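Teaching by hand: a laundry season at Doma

Ask anyone in our group what they did last month and they will say "folding", with a slightly glazed look.
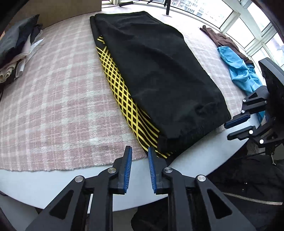
We've been at it since the new year, and I'm delighted to report that it is going far better than I dared hope when I wrote the plan back in July. The idea is simple enough to explain to your aunt. You take a gripper in each hand, do a household job with them the way you'd like a robot to do it, and the cameras on the grippers record what they see while you work. One go at the job, start to finish, is what we call a demonstration. Collect enough of them, in enough different homes, and you have something a robot arm can learn from without anyone writing down the rules of how a shirt bends.

And cloth does need showing! I spent years on boxes and bottles, which sit where you put them and look the same from one minute to the next. A dark garment on a bed is a different animal. It slumps, it twists, the lining slides out from under the outer layer, and half the time you can't tell which edge is the hem until you've lifted something. Black fabric is the hardest for us, as the creases hardly show. A patterned lining is a real gift, because suddenly there's an edge the eye (and with luck the model) can follow.

As of this issue we have 1506 demonstrations that passed checking, out of 1558 recorded. I'm very pleased with that. The ones we dropped were mostly from the first fortnight, when people were still finding their hands, plus one unhappy afternoon when the clocks on the left and right grippers drifted apart and everything had to be thrown out. Szabolcs Juhász has since written a small check that runs before each session and refuses to start if the two sides disagree. It beeps. We have all grown to hate the beep, but we haven't lost an afternoon since.

The work has been done in 14 homes so far, all lent by colleagues and their long-suffering families in Jaratby and Ninden. Bedrooms mainly, now that we've moved on from kitchen towels. Beds turn out to be good places to work: the right height if you kneel, plenty of room to spread a thing out, and soft enough that you can push the jaw tips down under a fold without jamming them. The covers do matter, though. A fluffy blanket grabs at the pads and tends to come along with the shirt, while a smooth sheet lets you slide right under. We want both in the data and no longer tidy the bed before we start.

A few things we've learnt about the demonstrating itself, for the groups who wrote in after the last issue:

Slow down at the pinch. People move beautifully across the bed and then snatch at the cloth. Laine Toom, who has the steadiest hands of any of us, counts a silent beat before closing and another before lifting, and her recordings are a pleasure to train on.

Let the second hand wait where it can be useful. Early on we kept the idle gripper down by the hip, out of everyone's way, and the model duly learnt to lose track of it. Now we hover it near the work, jaws open, ready to come in.

Leave your mistakes in if you fix them. A dropped corner that gets picked up again is worth keeping. We only cut a recording if the person gives up or uses their fingers.

Look at the pads. The ridged rubber gives a lovely hold on thin cotton, but it picks up fluff, and a fluffy pad slips. We wipe them between garments.

Remote control gets its turn next. Enikő Virág has been driving the two-armed bench at the Kerekes building from a pair of handles in the next room, repeating some of the same folds so that we can compare. It's slower, and she says the lack of feel is maddening with anything silky, but every movement she makes is one the arms can certainly do, whereas our wrists cheat terribly. Noboru Tamura's hunch is that a small helping of her recordings mixed into the big pile from the homes will beat either on its own. I think he's right, and I've bet him a cake that he isn't, so I win either way.

We've had 3 trial runs of a trained model on the bench. The first two were, let's say, energetic. In the third it took hold of a jumper by the shoulders, laid it flat, brought one sleeve across and stopped, apparently satisfied. One sleeve! Sándor Szabó cheered so loudly that someone came up from downstairs to see what had happened. The other sleeve is this month's job.

We're still looking for homes for the next round, particularly ones with poor light, odd-shaped beds or a lot of knitwear. A session takes a morning, we bring everything, and you're welcome to have a go with the grippers yourself – most people pick it up within a few garments, and children are annoyingly good at it. Write to Enikő at the Doma office if you'd like us to come round.

Recent items
Kitchen towels: what we kept and what we threw away
Setting the clocks on a two-handed kit
Driving the Kerekes bench from the next room
Notes from our Ninden open morning

Last updated: Feb 11, 2026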